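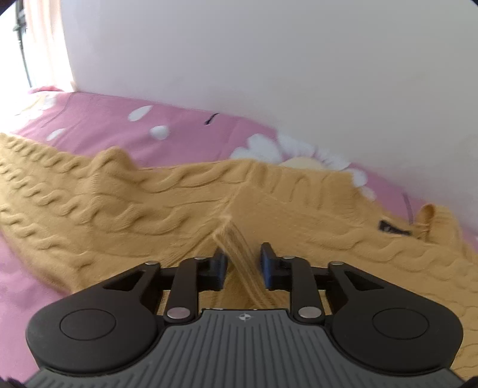

Folding heavy cable knits - flat or rolled?

bpetkov
Mustard-coloured cable knit, going into an 18 L drawer. Sleeves in first, then halves. It springs open every time.

Skarus61
Thirds, not halves. Cables resist a fold across the rows. Or roll it from the hem.

stela_t
Disagree on rolling. Mine came out in December with the ribbing stretched. Fold flat on the bed, 2 to a stack.

Skarus61
Rolled too tight, then.

bpetkov
Thirds holds. Drawer closes.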